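January, 11 p.m.

Rail brackets are on. Drilled the second pair at Brevent after supper, because the drill press at home still has the wobble. Holes came out slightly wide, so I used the thick washers and will see whether they creep. The arm itself stays in its crate until the bench stops moving. I leaned on the near corner with both hands and the level still shifted, less than before.

Rewired the supply for the Rokavance board. The old run was too thin and too long. New run goes under the bench, through the grommet, with the emergency stop on its own pair. Pressed the stop with only the board powered and the enable line dropped as it should. Need to repeat that with the brakes connected. Labels on both ends of everything this time. The bundle nearest the wall is still unlabeled because I ran out of tape.

Osvaldo Rezende came by for his clamps and looked at the base plate. He thinks it wants a rib across the back. I think it wants thicker stock. We put a dial indicator on it and pulled with the luggage scale, and the reading supported him. I'll weld the rib if he lends me the small torch, otherwise it gets bolted angle. He also pointed out that the cable chain will rub on the left bracket at full reach. He is right about that one as well.

After he left I went back to the simulation, which I am calling Otetti in the notes to keep it apart from the bench work. Same table and basket as last night, dark wood top, tiled floor. Fixed the gravity setting on the small objects first. Left the tile texture alone even though it costs render time, since the overhead camera will have a patterned floor to deal with at home too.

Fingers down in the basket in the first and third, over the red container in the second. 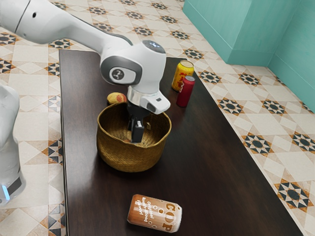
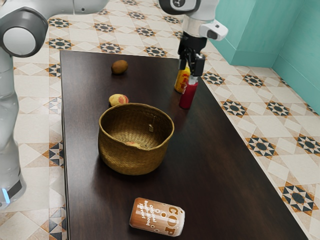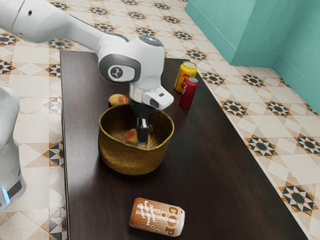 The planner log for the evening has 244 runs. Of those, 157 finished without a collision flag. Most of the flagged ones are finger against basket rim on the way down, which I had guessed, and a smaller group are the wrist turning late and sweeping low across the table. Tried a higher approach point, 60 mm above the rim, and the rim contacts mostly went away, but the move got slower and two of the far targets fell outside reach. Went back to 36 mm and put the wrist turn before the descent. That looks better on the short batch. I haven't run the long one.

The basket is a poor thing to test with. Its collision shape is a rigid hull and a real basket gives when you push on it. I may keep the hull as it is and treat any contact as a fail, so the error lands on the safe side. The cost is throwing away approaches that would be fine on the bench.

Grip force is still a placeholder. I copied it from the Gauthier sheet for the finger pads, and that sheet assumes dry metal parts. Fruit and a drink can should not share one number. Plan is to put the kitchen scale under a pad, step the current up, write down the readings and fit a line. Can do that with the gripper alone clamped in the vise, no arm needed.

Frame names are a mess. "hand" means the flange in one file and the fingertip in another, and I lost most of an hour to an offset that was only that. Renamed to flange and tip in the planner. Still to do in the logger and in the calibration script, and the old logs will need a note.

To buy: label tape, M6 bolts, a longer grommet, angle stock if the torch falls through. Left the board powered down and the stop pressed in. Batch is set to start at 6 a.m. so the fan doesn't wake the house.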